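Floltia 桌面协作夹爪套装 产品说明与安全使用规范

适用于教学实验室、小型分拣台与包装测试台

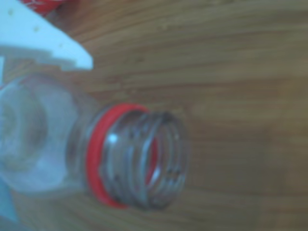 我们做 Floltia 这套夹爪的时候,心里一直惦记着一件事:买设备的人,往往先看抓力、看行程、看价格,规范那几页翻得很快,甚至根本没翻到。所以这一页我们干脆把规范和产品放在一起写,写得啰嗦一点,也请您多担待。先从最普通的工件说起吧。透明塑料瓶大概是各家实验室里出现得最多的练习对象了,便宜、好找、摔了也不心疼,可真要按规矩来抓,讲究还不少。像这样横放在木纹台面上的瓶子,瓶盖已经不在,螺纹露在外面,瓶颈根部那圈红色的塑料环倒是最醒目的地方。我们的作业规范里把这类工件归为“开口容器”,和带盖容器分开登记,速度上限、夹持位置、台面准备都不一样。下面会一项一项讲到,您可以对照自己的工位慢慢看。

一、这套产品是给谁用的

Floltia 面向的是和人共用一张桌子的场合。学生在旁边记数据,工程师伸手过来调一下工件,同事端着茶杯从后面经过,这些都是我们设计时想到过的。如果您的工位四周有完整围栏,节拍要求又很高,那我们会很诚恳地建议您看看 Pondano 系列,那边的同事也很乐意帮忙。两套产品的控制器可以互换,安全参数却不可以互相复制,这一点请一定记住。

套装内包含:
夹爪本体一套,出厂已完成零点标定
软质指垫与硬质指垫各一副
腕部转接法兰及紧固件
Arkham 安全控制模块
中文版作业规范手册与工位检查表
急停按钮盒及连接线

二、我们遵循的标准

关于标准,客户来信问得最多,我们就多说几句。机器人本体与集成方面,我们参照 ISO 10218 的两个部分;人机协作方面,参照 ISO/TS 15066 的思路来做接触力与接触压力的评估;风险评估的方法,则沿用 ISO 12100 的流程。参照归参照,夹爪只是整个系统里的一个部件,最终的风险评估必须由集成方在现场完成。夹爪换了指垫,要重新评估;工件换了种类,要重新评估;哪怕只是把桌子从靠墙挪到了过道边上,也请您重新看一遍评估表。听起来有些麻烦,做熟了其实也就是喝半杯茶的工夫。

负责规范部分的 Benedikt Steiner 在内部培训时常常提醒新同事,风险评估表上最值得看的是“备注”那一栏。勾选框大家都会勾,备注写得细不细,差别就很大。我们随套装附上的检查表特意把备注栏留得很宽,请放心大胆地往里写。

三、开口容器的作业要求

开口容器包括没有盖子的瓶、罐、杯,以及盖子可能在搬运中松脱的各种容器。规范要求如下。

1. 上台之前请先倒空并晾干。哪怕您的测试内容就是搬运液体,也请先用空容器把整条轨迹走通,再换装液体。液体测试需要另行登记,并在台面加装接液盘。

2. 夹持位置优先选在瓶身的圆柱段。瓶颈虽然细、好对准,可螺纹一圈一圈凸出来,指垫压在上面,接触面小而不均匀,容易打滑,也容易磨伤指垫。确实需要夹瓶颈的,请换用硬质指垫,并把夹持力调低一档后再逐步试上去。

3. 横放的圆柱形容器会滚。请在程序里给它留出一点余地,接近阶段放慢,两指接触时间尽量一致。台面允许的话,可以垫一块防滑垫。不想垫也没有关系,但请把起始位置离桌沿远一些,我们建议不小于夹爪全开宽度。

4. 瓶口方向应写入作业记录。瓶口朝向操作者的,轨迹规划时请避免朝操作者一侧推送。

5. 瓶颈上残留的防盗环、标签边角、胶痕等,如有松动请先取下。松动的塑料环可能卡进指缝,既影响闭合,也可能让力反馈读数偏高。固定得很牢的可以保留,在备注栏写一笔就好。

6. 薄壁塑料容器受力会变形,回弹时有可能从指间弹出。试夹时请佩戴护目镜,旁观的人也一样。

四、透明工件与视觉定位

透明塑料对相机不太友好,这是老话题了。瓶壁透光,背后的木纹会直接穿过来,高光又总是跑到您不希望它出现的地方。我们在 Arkham 模块里加了一项“定位可信度”输出,可信度低于设定值时,夹爪会停在接近点上方等待,不会自作主张地往下抓。这个功能出厂是打开的,规范也要求保持打开。曾经有客户觉得等待太多,想把它关掉,我们聊了一个下午,最后的办法是换了一盏角度低一些的灯,等待次数就少了很多,大家都挺高兴。

如果工件上有颜色鲜明的部位,比如一圈红色的塑料环,可以把它当作辅助特征来训练识别。请注意只能当作辅助。同一批瓶子里,颜色环可能有,可能没有,也可能换成别的颜色,主特征还是应当取轮廓或者深度信息。腕部相机离工件很近的时候画面容易发虚,请不要用这一段的图像做最终判定,定位结果应以接近点之前的图像为准。

五、台面与周边

台面材质不限,木质、金属、塑料贴面都可以,只是反光和摩擦各不相同,换了台面就要重新跑一遍夹持测试。木纹台面用起来温和,看着也舒服,缺点是长条的纹路有时会被边缘检测误认成工件边缘,遇到这种情况,铺一张纯色哑光垫是最省事的办法。

作业区内只放当次任务要用的东西。确实需要放几件不同工件一起测试的,请逐一登记,并在程序里把它们都设为已知障碍物。水杯、手机、钥匙这类私人物品请放到黄线以外。黄线胶带我们也随箱附了一卷,颜色很正,贴的时候请先把台面擦干净。

六、速度与力的限制

协作模式下,末端速度与夹持力均由 Arkham 模块统一限制,用户程序只能往低调,不能往高调。需要提高上限的,必须由两名经过培训的人员共同确认,并在日志里留下理由。日志最多保存 2906 条记录,写满后会提示导出,导出之前不会覆盖旧记录。请养成按月导出的习惯,事后要查一件小事的时候,您会感谢当时的自己。

急停按钮应放在操作者不用起身就能按到的位置。线长 2 米,一般的桌子都够用了,如果不够,请联系我们换长线,千万不要自行接驳延长。

七、每次开机前的检查

检查指垫有没有裂纹、油污或者明显磨损
手动开合一次,听一听有没有异响
按下急停,确认夹爪停止,再复位
确认当前指垫型号与程序设定一致
确认作业区内没有未登记的物品
在检查表上签名,并写明时间,例如上午九时

这张表看着简单,难在天天做。Hadi Nasrallah 负责我们的售后回访,他手里积下来的报修记录里,有不少都和指垫型号填错有关。软垫当成硬垫来用,力就不够;硬垫当成软垫来用,薄壁瓶子一下就瘪了。所以后来我们把两种指垫做成了不同的颜色,手册封底也印了对照图,劳烦您开机前瞄上一眼。

八、培训与认证

购买套装可以参加 Chidiac 培训中心的入门课程,课时为 21 学时,内容包括风险评估入门、协作模式设置、开口容器作业和事故上报流程。课程在每年五月更新一次教材,已经结业的学员可以免费领取新版讲义。课上会有不少动手的时间,带自己平时用的工件来最好,空瓶子、纸盒、零件托盘,什么都欢迎。去年有位老师带了一整袋洗净的饮料瓶过来,大家轮流试,比我们准备的标准件热闹多了。

结业后会发一张操作授权卡,可以登记进 Arkham 模块。没有登记授权卡的人员仍然可以使用示教模式,自动模式则不能启动。

九、事故与险情上报

夹伤、碰撞、工件飞出、液体泼洒,都属于需要上报的情况。没有造成损失的险情,比如瓶子滚到桌边被人接住了,也请您报上来。上报不影响保修,也绝不会用来追究哪一位操作者。我们会把汇总后的经验写进下一版手册,您现在读到的第三节第 5 条,关于塑料环的那一段,就是从一位用户的来信里学到的。

十、维护与保修

指垫属于消耗件,建议每隔大约 202 小时作业时间检查一次厚度,低于刻线即更换。清洁时用微湿的软布擦拭即可,酒精类清洁剂会让软质指垫变硬,请避免使用。法兰紧固件请按手册上的力矩拧紧,手边没有力矩扳手的,可以向我们借用,来回运费由我们承担。

保修范围包括夹爪本体、控制模块和急停按钮盒。因绕过安全限制、自行延长急停线或使用非配套指垫造成的损坏,不在保修之内,还请理解。

十一、订购与咨询

订购时请注明机器人本体型号、法兰规格、供电电压,以及您主要打算抓取的工件。工件这一项请尽量写得细一些,材质、是否透明、有没有盖子、平时是立着放还是躺着放,都可以写进来,我们会据此预设好参数再发货。拿不准的话,拍张照片附在邮件里也行,随手拍的就可以,技术同事会回信和您一起商量。

手册电子版与空白检查表可在本页下载区获取,纸质版随货附送,如需多份请在订单备注中说明。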